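Stedcombe Sign Practice Kit (BSL, beginner to improver)

Made by Rulier. Stocked and sent out by Skalville.

£65 full kit
£38 cards only
In stock. Orders in before 2pm go the same day.

Card-and-stand kit for people learning British Sign Language at home, in evening class or on a lunch break. Cards, fold-out stand, tutor booklet, box with a proper lid. No app needed. No batteries either.

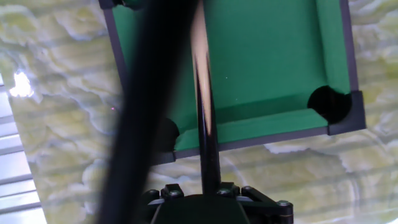 Reading time: 4 min

What's in the box
Sign cards, over 680 signs across the full set, two or more to a card
Fingerspelling strip, both hands drawn, left and right handed versions
Fold-out stand with mirror panel
Tutor booklet, 50 pages, stapled so it lies flat
Set of blank cards for your own local signs
Box, dividers, elastic band (spare band under the tray)

Cards only option leaves out the stand and the booklet. Everything else the same.

The cards
Matt finish, so no glare under classroom lights. Drawing on the front, English word on the back. Handshape, start position, arrow for movement, small face in the corner showing expression and lip pattern. Please don't skip the little face. Half the questions we get about "two signs that look the same" are answered by it.

Drawings are from the viewer's side, i.e. what you see when somebody signs to you. If you want it the way your own hands look, hold the card up to the mirror panel. Works better than you'd think.

Sorted by topic: greetings, family, food, work, travel, home, weather, feelings, time, games and free time. Colour tab on the top edge for each. Numbers have there own section at the back as they vary such a lot round the country.

Regional signs
Comes up all the time so answering it now. BSL has regional variation, colours and numbers especially. Where there are two or three common versions we print them on one card, most widely used first. We won't have all of them. If your teacher or your local Deaf club signs it differently, go with them and write it on a blank.

This is a BSL kit. Not ASL, not Irish Sign Language, not Makaton. ASL fingerspells on one hand, BSL on two, so the strip will be no use at all if you're on an American course. We've had returns over this. Check before you order please.

The stand
Folds flat to fit in the lid. Opens to two angles, one for sitting at a table, one for standing back a bit so you get your elbows in view. Mirror panel is acrylic so it won't shatter but it will scratch. Soft cloth, bit of water, no spray cleaners. Card slot along the bottom takes up to four cards side by side, handy for short sentences.

Give it some room. People set it up on a crowded desk then find they're signing small to avoid the mug.
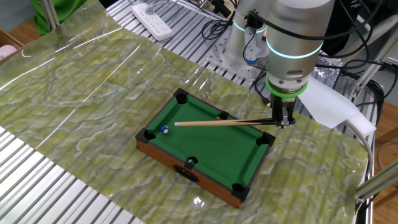 Miniature pool table with cue and striped balls

Using it in a group
The booklet is written for tutors but most of it works for a couple of mates round a table. Pair games, whole class games, a few quiet ones for the end of the session when arms are tired. Favourites from the feedback forms:

Pass the sign. Goes round the circle, each person adds one. Gets long fast.
Find your partner. Deal the cards, no talking, no fingerspelling, find whoever has the same topic.
What's on the shelf. One person describes where things are, the other draws it. Good for placement, which a lot of beginners leave till far too late.
Shop. Prices, numbers, haggling. Noisy for a silent game.

Every game has a voice-off version and we'd say start there. Lights up, chairs in a horseshoe so everyone can see everyone, nobody with their back to a bright window.

Does it replace a class?
No. Cards can't show speed or flow and they can't tell you when you've got it wrong. BSL has its own grammar, it isn't English on the hands, and you'll want a Deaf teacher for that. Treat the kit as the homework bit. Ten minutes a day does more than one long slog before class.

Booklet has a section on sentence order, topic first and so on, but it's short. Also one on Deaf awareness: getting someones attention, keeping your mouth visible, not giving up and saying "never mind".
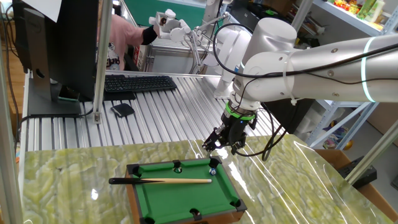
Pool table, green felt and brown frame

Changes to the current edition
Now on the third printing. From June:
Thicker card, corners rounded
Arrows redrawn, double arrow now always means repeated movement
Left-handed fingerspelling strip included as standard (was an extra)
More signs for tech and health appointments
Box lid deeper so the stand stops popping it open

Got the second printing? Update pack available, just the new and redrawn cards. Drop us a line, say which box colour you have. Grey is first printing, blue is second.

Who buys it
Evening class learners mostly. Then schools, parents of deaf children, front desk teams, a fair few libraries. The Sheehan learning group took a set for each table and asked for larger print on the backs, so the larger print is now on all of them.

Age: drawings fine for any age, text on the backs suits confident readers. Small parts, none really, but the elastic band isn't for under threes.

Delivery and returns
UK delivery free on the full kit. Small charge on cards only, shown at checkout. Returns within the usual period, cards need to be clean and all there. If a card's missing or misprinted tell us the number in the bottom corner and we'll post a new one, no need to send the lot back.

Schools and councils can pay by invoice. Put the order number on it please, we can't match them up otherwise.

Often bought with
Rulier blank card refill
Stedcombe wall chart, fingerspelling, two-handed
Spare mirror panel

Questions: use the contact form, or text if that's easier for you. BSL video calls by appointment, mornings only at the moment.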